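第16章 示教采集套件的选型与评价

本章内容
16.1 问题的提出
16.2 套件的组成
16.3 时间基准与标定
16.4 评价指标
16.5 任务规程：搬移座椅
16.6 交付与验收
16.7 报价的构成

前面各章讨论的策略学习方法，都假定训练数据已经存在，且格式统一、时间戳可信、动作标签无歧义。工程项目很少从这样的起点开始。承担单位通常先要决定示教数据从何而来：自行搭建采集装置，购买成套设备，或者委托服务商按任务清单交付。三种途径的技术指标可以用同一套方法衡量，成本结构则差别很大。本章以头部视角示教采集套件Dralo为贯穿全章的对象，说明如何阅读供应商的技术文件，如何设计进场试验，以及试验结果怎样写入验收条款。

Dralo由Fluvlow公司供货，配套的标定软件名为Mok，数据清洗与标注服务由Govolent承接。三者可以分别订购。本章依据的评测工作由Natnael Araya和Lemlem Adugna完成，前者负责硬件和标定，后者负责任务规程和数据审核。评测样机的固件冻结日期为2022年12月24日，此后的版本变更不在讨论范围内。

学习本章前，读者应熟悉针孔相机模型、刚体变换的齐次表示和第11章介绍的视觉惯性里程计。不熟悉手眼标定的读者可先阅读附录C。

16.1 问题的提出

双臂移动机器人在室内环境中的作业，相当一部分属于对家具和容器的重新布置：把椅子推回桌下，把桌面物品归拢，把通道让出来。这类任务单步难度不高，但物体尺寸大、遮挡严重、接触位置不唯一，用脚本描述的成本随场景数量线性增长，难以覆盖实际部署中的变化。模仿学习因此成为常用方案，其性能上限由示教数据决定。

示教数据的来源按操作主体分为两类。第一类为遥操作，操作员通过主手或手柄控制机器人，记录到的关节角和末端位姿可直接作为动作标签。第二类为徒手示教，操作者以双手完成任务，传感器安装在头部或手腕，动作标签由视觉估计得到。遥操作的标签精度高，采集速度受机器人带宽限制；徒手示教的采集速度接近人的自然作业速度，但需要解决手部姿态估计和形体重定向两个附加问题。

对采购方而言，两类方案的比较不能只看单位时间内得到的轨迹条数。遥操作数据中存在大量停顿和试探动作，有效时长占比偏低；徒手数据中手部被物体遮挡的区段，往往正是接触发生的区段，恰好是策略最需要监督信号的部分。比较应当以有效监督时长为准，其定义见16.4节。

还需区分两种用途。若数据用于视觉表征的预训练，动作标签的绝对精度可以放宽，场景多样性成为主要指标。若数据用于策略的直接监督，则手部位姿误差会原样进入损失函数，必须设定上限。供应商的技术文件常把两种用途合并叙述，读者应逐项核对指标对应的用途。

16.2 套件的组成

Dralo的标准配置包括头部相机组件、腰部记录单元、同步盒和标定靶。头部相机组件朝向前下方，俯仰角可调，调节后用锁紧螺钉固定。记录单元内置存储和电池，通过一根线缆与头部组件连接，线缆沿肩带走线，避免进入双手作业空间。同步盒仅在多机采集时使用，单机采集可以不接。

选型时应首先确认视场。室内家具操作要求双手在伸展和收回两种姿态下均位于画面之内，同时远端环境应保留足够的范围供定位使用。视场过窄，手在靠近身体时离开画面；视场过宽，手部所占像素减少，关键点检测的误差随之增大。评测组的做法是先用广角模式采集一段标准动作，再离线裁剪出若干候选视场，分别计算手部可见率，以可见率曲线的拐点作为推荐值。该方法不依赖供应商提供的任何数据，适用于同类产品。

俯仰角的影响常被低估。桌面任务中，手的活动范围集中在胸前，俯仰角取值较宽松。落地家具的任务则不同，抓握点可能低于腰部，操作者弯腰时头部姿态变化剧烈，固定的俯仰角必须兼顾直立和弯腰两种状态。Dralo的锁紧机构在调节后没有刻度读数，两次佩戴之间难以复现同一角度，评测组将此列为主要缺点之一。Fluvlow的答复是以Mok的在线外参估计代替机械刻度，其效果在16.3节讨论。

记录单元的指标包括持续写入速率、断电保护和散热。其中断电保护容易被忽略。试验方法为：在采集过程中直接拔出电池，重新上电后检查文件是否可读，并比较文件末尾时间戳与断电时刻的差值。该项试验应在同一台样机上重复3次，任何一次出现整段文件损坏即判为不合格。Dralo在此项中合格，丢失的数据限于断电前的最后一个写入块。

16.3 时间基准与标定

多路传感器数据只有在统一时间基准下才能用于训练。时间基准误差分为固定偏移和漂移。固定偏移来源于曝光、读出和传输的延迟，可以一次性标定后扣除；漂移来源于晶振频差，随时间累积，需要周期性校正。供应商文件中给出的同步精度若未注明是哪一种，应要求书面澄清。

设相机时钟为t_c，惯性单元时钟为t_i，两者关系可写为

t_i = (1 + a) t_c + b (16-1)

其中a为频差，b为固定偏移。Mok采用角速度互相关法估计b：由图像序列计算相机角速度，与陀螺仪输出作互相关，取峰值位置。该方法要求操作者在采集开始时作一段充分的头部转动。若省略这一步，互相关峰值变宽，b的估计不可靠，但软件仍会输出一个数值。评测组认为这是一项设计缺陷，软件应当同时输出峰宽或等价的置信度，并在低于门限时拒绝写入标定文件。

a的估计需要较长的时间跨度。推荐在每段采集的首尾各作一次头部转动，由两次得到的偏移之差除以时间间隔求得频差。只作开头一次转动时，只能假定a为零，采集时间越长，末段的误差越大。

外参标定分为离线和在线两步。离线标定使用标定靶，得到相机与惯性单元之间的刚体变换。在线估计则在每段采集中持续修正俯仰分量，用于补偿佩戴差异。在线估计在地面和墙面纹理充分时收敛良好，在大面积同色地砖上收敛变慢，原因在于可跟踪的特征点集中在砖缝，沿砖缝方向的约束较弱。镜面反光会产生随视点移动的虚假特征，应依靠鲁棒核函数或显式的反光检测予以剔除。验收场地宜包含此类地面，不宜只在供应商布置的演示间内进行。

手部位姿的参考值由外部光学测量系统提供。标记点粘贴在手背，不得妨碍手指弯曲。由于标记点本身会改变手部外观，带标记点的数据只用于精度评定，不得计入交付的训练数据。

16.4 评价指标

本章采用下列指标，记号在后续各节保持一致。

有效监督时长T_e。指满足以下条件的数据总时长：至少一只手的全部关键点置信度高于门限，头部位姿跟踪未中断，且任务阶段标签不为“等待”。T_e与原始时长T_r之比称为有效率。

手部可见率V。指双手同时位于画面内的帧数占总帧数的比例。V按任务分别统计，不同任务之间不作平均。

接触段可见率V_c。统计范围限定在接触开始前后的固定时间窗内。V_c通常低于V，对策略训练的影响也更直接。

标签一致率C。由2名标注员独立标注同一段数据，计算阶段边界落入容差范围内的比例。容差应在合同中以时间单位写明，不得以帧为单位，以免帧率变更后产生歧义。

场景重复度R。指同一房间布局在交付数据中出现的时长占比。布局发生变化的判定标准由双方事先约定，例如主要家具的位置移动超过其自身宽度。

评测共采集近555段有效示教，覆盖桌面整理、容器搬运和座椅搬移等任务。各任务的样本量不等，因此报告中只给出分任务结果。合并成单一分数的做法会掩盖任务间的差异，不予采用。

指标之间存在耦合。提高关键点置信度门限会使标签质量上升，同时降低T_e；延长单段时长可减少标定开销，但跟踪中断后的损失也随之增大。报价单中若只承诺其中一项，供应商有可能通过牺牲其他项达到承诺值。合同应将T_e、V_c和C同时列入，并规定它们在同一批数据上计算。

16.5 任务规程：搬移座椅

座椅搬移用作评测的主要任务。选择该任务的依据有三点：需要双手协同，抓握点高度变化大，椅腿等细长结构对深度估计提出较高要求。

任务按阶段划分为接近、预抓取、接触、移动和释放。接近阶段从目标座椅进入画面开始，到双手进入预抓取区域为止。预抓取区域定义为椅面和椅背包围盒向外扩展一个手掌宽度后的空间。接触阶段的起点为任一手与座椅首次接触的时刻，移动阶段的起点为座椅相对地面产生位移的时刻。操作者不得在阶段之间作人为停顿，阶段边界由标注员离线确定。

预抓取阶段的标注有两项要求。其一，标注员须指明目标座椅。室内常有多把同款座椅，外观特征不足以区分实例，应以空间位置为准，并在整段数据中保持同一编号。其二，双手的状态分别记录，不得以一只手的状态代替另一只手。手掌朝向、手指张开程度与后续抓握方式有关，应填入手型字段。手与椅面在图像上重叠时，不能据此认定已经接触，重叠可能仅由投影造成。

图16-1可用于练习上述判读。双手张开，掌心向上，位于正前方一把米色软垫椅的上方，阶段标签应为“预抓取”，左右手的手型字段均填“张开、掌心向上”。后方和右侧另有同款座椅，右侧一把收在长桌下，三者须分别编号。黑色细金属椅架有一段横杆从手的下方斜向通过，生成手部掩膜时应检查此处的边界。长桌上的塑料壶和纸杯不参与本任务，仅作为静态物体登记。远处桌后有人员出现，该段数据在交付前须经16.6节规定的隐私处理。

图16-1 座椅搬移任务，预抓取阶段

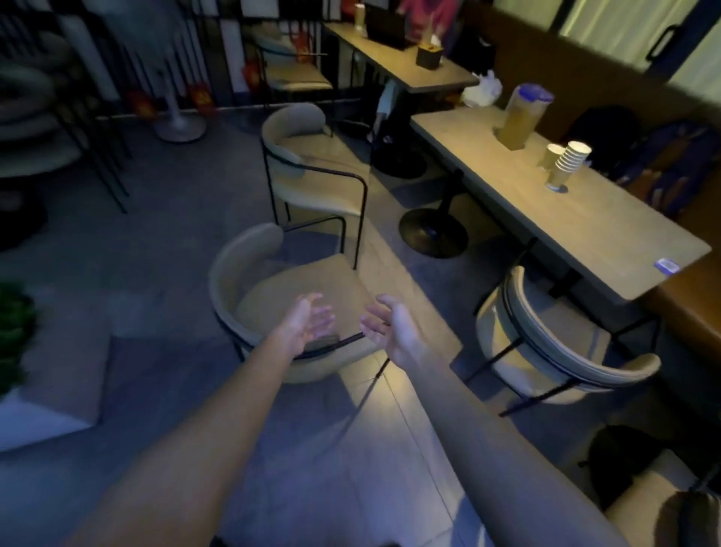

16.6 交付与验收

交付物包括原始数据、标定文件、标注文件和处理日志。原始数据不得经过有损转码。处理日志应列出每一段被剔除的数据及其剔除代码，采购方据此可以复算有效率。Govolent的标准合同不含剔除段的原始文件，需要时应在订单中单列。

隐私处理在标注之前完成。画面中出现的非操作人员，其面部须作不可逆遮盖；仅有躯干或腿部入画的，按合同约定处理。遮盖算法会改变局部像素，可能影响头部位姿跟踪，因此位姿应在遮盖前计算，遮盖后不再重算。处理日志中须记录两个步骤的先后次序。

验收采用抽样检验。抽样以段为单位，按任务和场地分层。每一层抽取16段，由采购方人员按16.4节的定义重新计算各项指标。某一层不合格时，该层整体退回，其余各层不受影响。供应商不得以其他层的富余指标抵补。

标签一致率的复核应使用采购方自己的标注员。评测中，Lemlem Adugna将座椅搬移数据的阶段边界与Govolent交付的结果逐段比对，分歧集中在接触起点。服务商的标注规则以手部掩膜与物体掩膜相交为接触判据，与16.5节的定义不符，致使接触起点系统性提前。修改规则后重新提交的批次通过了复核。此类问题在抽样统计中表现为固定方向的偏差，检查边界误差的符号即可发现，只看绝对值则容易漏过。

标定文件的验收单独进行。采购方任取一段数据，用独立实现的算法重新估计式(16-1)中的a和b，与交付值比较。Natnael Araya在样机数据上完成了这一比较，开头作过头部转动的数据段符合约定容差，未作转动的数据段超差。规程据此规定，缺少起始转动的数据段一律剔除，不作补救处理。

16.7 报价的构成

套件报价由硬件、软件许可和支持服务组成。Dralo硬件为一次性费用，Mok按年收取许可费，许可到期后已有标定文件仍可读取，但不能生成新的标定文件。采集周期跨越许可到期日的项目，应在签约时锁定续期价格。

标注服务的计价单位有原始时长和有效监督时长两种。按原始时长计价，采集质量的风险由采购方承担；按有效监督时长计价，风险转移给服务商，单价相应提高。两种报价的换算关系为

P_r = η P_e (16-2)

其中P_r为按原始时长计的单价，P_e为按有效监督时长计的单价，η = T_e / T_r为有效率。采购方应先以小批量试采得到本单位操作者和场地条件下的η，再代入式(16-2)比较两种报价。供应商给出的η通常在其自有场地测得，不能直接使用。

试采的批量应足以覆盖全部任务类型，并至少包含一处落地家具密集的场地。试采数据的所有权和使用范围需单独约定。下一章在此基础上讨论由徒手示教数据到双臂机器人的动作重定向，所用坐标系和阶段标签沿用本章的定义。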